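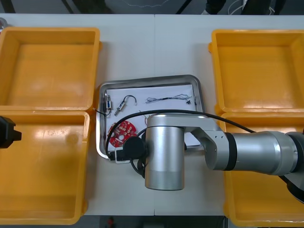

Storage Bin Rental: Frequently Asked Questions

How do I rent bins from Masanja?
Fill in the order form on our site or call the office between 8 a.m. and 5 p.m. Tell us how many bins you need, what size, and where they should go. We confirm by email, usually the same day.

Is there a minimum order?
No. You can rent a single bin if you pick it up yourself. Delivery starts at 3 bins.

What is the largest order you can fill?
We keep 1,000 bins in the open-top range. If you need more than that, or all of them at once, talk to Jaime Pinheiro in bookings before you set a date.

How long is the rental period?
The standard period is two weeks. The clock starts the day after delivery, so a Thursday delivery counts from Friday. You can extend by the week as long as you let us know before the period ends.

Can I store food in the bins?
Only if it is wrapped or packaged. We do not rent bins for loose food, raw meat or fish. Fruit and vegetables with the skin on are fine for moving from one place to another, but please don't leave them in over the whole rental.

Are the bins cleaned between customers?
Yes. Each one is washed with hot water and a mild detergent, rinsed, and left to dry before it goes back on the shelf. If yours arrives dirty, call us and we will swap it.

Do I have to wash them before I return them?
A quick wipe is enough. We charge a cleaning fee for paint, cement, glue or oil – these take a lot of time to remove and sometimes we can't save the bin.

Can I write on the bins or put labels on them?
Use paper tape or the tie-on tags that come with your order. No permanent marker, please. Strong stickers leave a film that is hard to get off.

What if a bin cracks?
Stop using it and set it aside. Normal wear is covered. If it was dropped, overloaded or left next to a heater, we charge the replacement price shown on your order.

Can I stack them?
Full bins without lids should not be stacked. Empty ones can go as high as you can safely reach. Lids are a separate item on the order form.

Do you sell used bins?
Twice a year, in the spring and in July. Ask Judite Vieira to put you on the list. Used bins are sold as they are and can't be returned.

Can I cancel?
Yes, free of charge up to 2 days before delivery. After that we keep the delivery fee and refund the rest to the card you paid with.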